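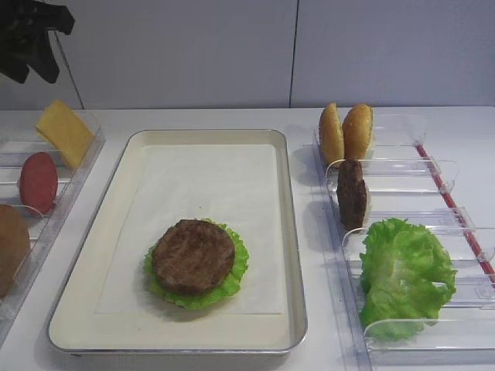
About the burger cell at Nakus

We're Nakus, a small robotics workshop and training school, and the burger cell is the machine most people ask us about. It's one arm, one gripper, a white table, a tray and a set of clear racks full of play food. The arm builds a burger from the bun up (or from the lettuce up, depending on what we've asked for) and our trainees learn to look after every part of it. We love it! It's small enough to understand from end to end, and it still manages to teach us something most weeks.

Our founder, Sigrún Þrastardóttir, started the school after years of repairing packing lines. She'd met plenty of people who could press the green button and very few who felt happy taking a guard off and having a look. So that's where we begin. You'll have a hex key in your hand on your first morning.

How we set it up

Everything starts with the table. We wipe it down, check that it sits level and bolt the tray position in before anything else goes on. The tray gets a fresh paper liner, pressed flat into the corners. A liner that lifts at one edge will catch a lettuce leaf and drag it, and then you've got a salad on the move.

Next come the racks. Ours are clear plastic with slanted dividers, so each piece stands on its edge where the fingers can get either side of it. Patties, bun halves, cheese and lettuce all have their own thickness, and the lettuce is by far the trickiest. It's ruffled and springy and never sits the same way twice - new trainees groan at it, and then a few days later they're fiercely proud of their lettuce settings.

Once the racks are in, we teach the positions. We do this by hand and slowly, with one person on the pendant and another crouched at table height calling out the gap. The program we use is called Wasirix. It was written here, it has grown a bit untidy over the years, and everyone who trains with us gets to add something to it. The current build is number 2049 and the notes for it are very readable (Sigrún insists on full sentences).

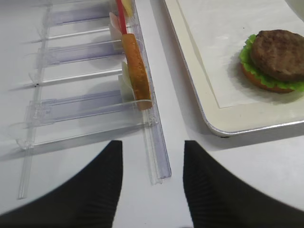 Finger alignment is the job we spend longest on. Both fingers have to close evenly and meet the piece square on. If one leads by even a little, a patty twists as it leaves its slot and lands crooked on the stack. We check this with a gauge block, then with a patty, then with a cheese slice, which is thin and slippery and shows up any error straight away.

Looking after it

Every 850 cycles the arm parks itself and we do the full round: fingers off, ridges brushed clean, screws checked, cables followed along by hand from one end to the other. It takes 20 minutes when you know the way. We like to have 2 people on it, one doing and one reading from the sheet, swapping over halfway.

The racks need care too. Clear plastic scratches, and dividers work loose where they join the rail. We mend what we can at the bench and cut new pieces when we can't. Please don't use solvent wipes on them - warm water and a soft cloth will do. The play food gets a wash as well, and anything with a torn edge goes in the spares box for practice.

When something does go wrong, we don't rush to clear it. We stop the arm, leave the pieces where they are and talk it through before touching anything. A dropped bun half can tell you a lot if you look at which way it fell. Some of our best afternoons have been spent standing over a spoiled burger with a mug of tea, arguing cheerfully about wrist angles.

Where we are

You'll find us upstairs in the old Sveinbjörnsson building, sharing the landing with Padeck, who make our brackets and lend us their good drill. New groups begin in September and again in February. No experience is needed, and we've had bakers, bus drivers and a retired piano tuner through the door (she had the steadiest hands we've ever seen on a finger alignment).

Come up and have a go. The kettle's on the left as you come in, and safety glasses are in the drawer underneath.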